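Subject: Re: [clinic-instruments] Failed printouts on the small sterilizer

On Mar 30, 2019, Yaqin Zou wrote:

> We run a Zukau tabletop unit at the Brolside clinic, mostly nail and skin instruments plus a few dental trays for the practice upstairs. Over the winter we started getting cycles where the printout says PASS but the dry phase is shorter than the one we set. Packs come out damp at the bottom tray only. The service tech changed the door seal and said it was loading. We have not changed how we load. Has anyone compared the printout against an independent logger? And do you reprocess every damp pack, or only the ones that look wet through?

Yaqin,

Second question first. We reprocess every damp pack. New pouch, new label, new cycle number, and the old number stays in the log with a line through it. A pack with moisture inside it is not treated as sterile here, whatever the printout says, and we do not leave staff to judge how wet is too wet.

On the printout: the Zukau prints PASS when the hold phase met time and temperature. The dry phase is not part of that decision on the older firmware. If the dry phase is ended early by the door switch or by a vacuum pump timeout, it still prints PASS and puts the shorter time in the last block, where it is easy to miss. Read the last block on every slip.

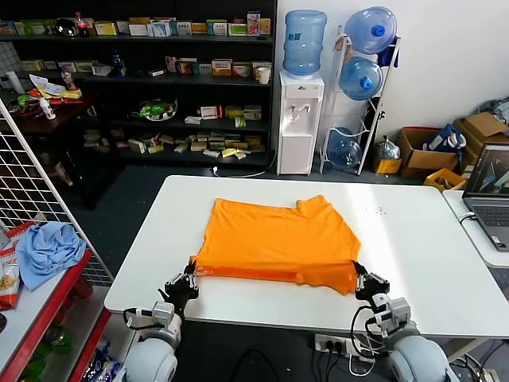
We did the logger comparison last year. Two loggers in the chamber, one on the top tray and one on the bottom, for every cycle until we had enough. The total was 1,376 cycles over two machines. Machine A ran 545 of them with the factory tray rack and Machine B ran 589 with the same rack. The rest were run after we swapped racks, and I keep those separate.

What we found:

- Hold temperature on the slip and on the loggers agreed on both machines, within the stated accuracy of the loggers.
- Hold time agreed.
- Dry time on the slip agreed with the loggers, but it was not always the time we had set. All of the short ones were on Machine B.
- The bottom tray logger on Machine B cooled faster than the top one once the drain valve opened.

The last item led us to the drain line. It had a low spot behind the cabinet where water sat, and some of it came back as vapor during the vacuum. We re-ran the line with a steady fall and replaced the drain filter. The short dry phases stopped. The pump timeout had been a result of the same thing – the pump could not reach its set point with water in the line.

I would check yours in this order:

1. Pull the unit forward and look at the drain hose along its whole length.
2. Take out the chamber filter and clean it. Replace it if it does not come clean.
3. Run the vacuum test on a cold, empty chamber and keep the slip.
4. Only then look at loading.

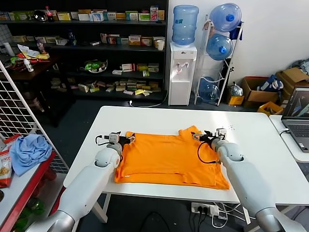 Forough Kazemi asked on the other thread whether a full pouch load can give the same symptom with nothing wrong in the drain. Yes, it can. Pouches laid flat and overlapping will hold water on the bottom tray of any small unit. The difference is in the slip. A loading problem gives damp packs with a full dry phase. What you describe has a short dry phase, so I would not accept loading as the answer until the vacuum test passes.

Balthasar Marti posted a rack drawing in May that holds pouches on edge. We use it with one change: the end stops are higher, as the longer nail nippers tipped over during the first vacuum pulse. Nägeli sells a rack close to that drawing. It fits the Zukau chamber, but the handle has to come off.

Our reprocessing log now has these columns: cycle number, load contents, dry time set, dry time printed, packs damp (yes/no), tray position, initials. Tray position turned out to be the useful one. Before we added it we had a folder of damp packs and no way to tell which part of the chamber they came from.

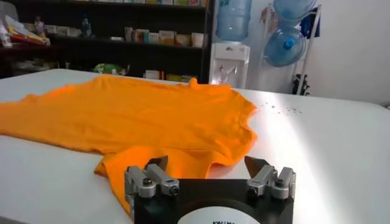
*Orange T-shirt on the white tabletop.*

For the loggers, we rented from Lemargate. They come with a calibration sheet, which your inspector will ask for. Check the date on it before you start. Ours had 90 days left when it arrived and we had to send the set back partway through, so there is a gap in the Machine A data.

One thing I have not resolved. On humid days Machine A sometimes prints a slightly longer first vacuum pulse. The packs are dry and the test passes. Petro Yurchenko thinks it is the air inlet filter. I have a new one on order and will post the slips when it is in.

If you send me the last block from a good slip and a bad one, I can compare them with ours. Please include the firmware line from the top of the slip, as the layout changed between versions.

Tsion Hadgu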